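Zählwaage: Tara bei gemischten Mehrwegbehältern

Radek Matoušek
Thema: Lager und Inventur

Wir erfassen Kleinteile (Unterlegscheiben, Clips, kurze Schrauben) bei der Inventur über eine Zählwaage. Die Teile bleiben dabei im Behälter, die Tara kommt als fester Wert aus dem Artikelstamm. Bei großen Mengen passt das einigermaßen. Bei leichten Teilen weicht das Ergebnis von der Handzählung ab, und zwar nicht immer in dieselbe Richtung. Im Umlauf sind ca. 1.000 Behälter aus mehreren Lieferungen, alle weiß, Außenmaße gleich.
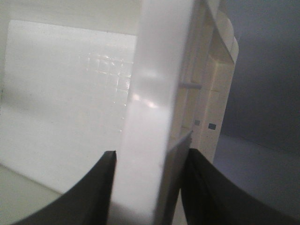 Weiße Fläche mit Lichtreflexen

Beim Nachwiegen leerer Behälter lag die Spannweite bei 40 g. Ein Clip wiegt unter 1 g, der Fehler ist also erheblich. Ein Teil der Behälter hat außerdem Einlagen, die im Stamm nirgends auftauchen. Die Waage ist geeicht, die Software (Cirlow) kennt pro Artikel nur einen Tarawert.

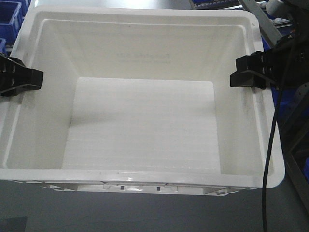
Gronden, Oktober

Nachtrag: Referenzmenge für das Stückgewicht sind bisher 30 Teile. Gesucht wird ein Verfahren, das ohne Umschütten auskommt. Umschütten hatten wir im Vorjahr, der Zeitaufwand war nicht vertretbar.

Ferrand

Zwei getrennte Fehlerquellen, bitte nicht vermischen.

1. Stückgewicht. 30 Teile sind bei Clips zu wenig. Der Fehler der Referenzwägung geht linear in die Gesamtmenge ein. Ich würde so lange nachlegen, bis das Nettogewicht der Referenz deutlich über dem Mindestgewicht der Waage liegt. Steht im Datenblatt.

2. Tara. Ein Mittelwert hilft bei der Summe über viele Behälter, am einzelnen Behälter nicht. Es bleibt die individuelle Tara: leer wiegen, Wert dauerhaft am Behälter anbringen, bei der Zählung mit einlesen. Einlage – falls vorhanden – immer mitwiegen und nicht mehr zwischen Behältern tauschen.

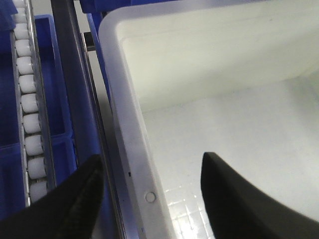

3. Reihenfolge. Nicht alle auf einmal. Jeder Behälter, der leer aus der Kommissionierung zurückkommt, geht einmal über die Waage. Bei uns war der Bestand nach 6 Wochen weitgehend durch, der Rest waren Langsamdreher. Die haben wir dann doch umgeschüttet.

Vorher reinigen. Staub und Etikettenreste wiegen mit.
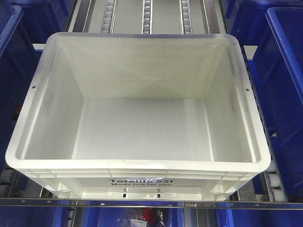 Leerer Behälter auf der Rollenbahn

vemedine

Kauft doch einfach neue, alle aus einer Charge. Dann stimmt auch das Gewicht.

Radek Matoušek

Die Streuung gibt es auch innerhalb einer Lieferung, nur kleiner. Punkt 2 setzen wir um, als Strichcode mit Tara in Gramm. Offen ist noch, ob Cirlow den Wert beim Scannen übernehmen kann oder ob er von Hand eingegeben werden muss. Den Support erreiche ich erst am Mittwoch.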